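Grirnik wrist camera kit, reviewed by Arnel Marquez

Asen sells the Grirnik as a bolt-on camera for small arms, and the page promises a "clear view of the job". I had the kit on loan from Tolentino for two months and I'm not convinced. It costs £700 before the bracket, weighs 68 g, and the cable is too short for anything with a decent reach.

Setting up took five tries. The manual skips focus completely – you get a drawing of a screwdriver and that's your lot.
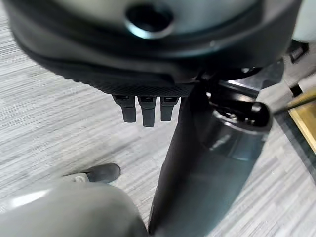 View from the wrist, with the crosshatched rim and three black tabs over striped carpet.

Texture comes out well at mid distance, I'll give it that. Close up it goes to mush, and close up is where a gripper does its work. Asen says a firmware update will help. I don't see how firmware moves a lens.

The Lallell is plainer and has a longer cable. Try one before you order.

Score: 2 out of 5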